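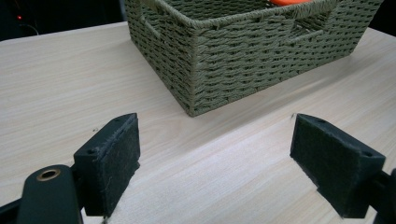 Green cord basket, cutouts on the end and the long wall.

Cord basket handles: load limit and shelf orientation
Board: Storage and Shelving

bbainbridge
Posted 2026-02-22
Bought this one for the hall closet, Lightfoot range. Braided cord, rolled rim, rectangular cutout on the short end and another on the long wall just under the rim. The tag gives no load rating. I want to keep extension cords and hand tools in it on a shelf at head height, short end facing out. Does the cutout stretch if you pull by it every day?

ako_736
Yes. I had a similar one from Flondton and the rim above the opening sagged in three months. Tools are too dense for cord walls. Use a plastic bin.

shelfdepth
Disagree with the plastic bin. The rim is the strongest part of a basket like that because the cord is thicker there. What kills it is lifting from one end. Slide by the short end, lift with both hands under the base.

ako_736
Nobody lifts from the base at head height. You can't reach it.

shelfdepth
Then the shelf is too high for tools. Separate problem.

clulla88
Put a sheet of stiff cardboard in the bottom, cut 1/4 inch short on each side. It spreads the weight and the basket slides flat. Mine has held 11 lb since January with no change at the opening.

bbainbridge
Weighed the contents: 9 lb without the hammer. Is the cardboard going to bow?

clulla88
Not at 9 lb. Double it if you add the hammer.

ako_736
I would still measure the opening now and again in a month. Write it down, Bradley.

bbainbridge
Will do. Hammer goes on a hook.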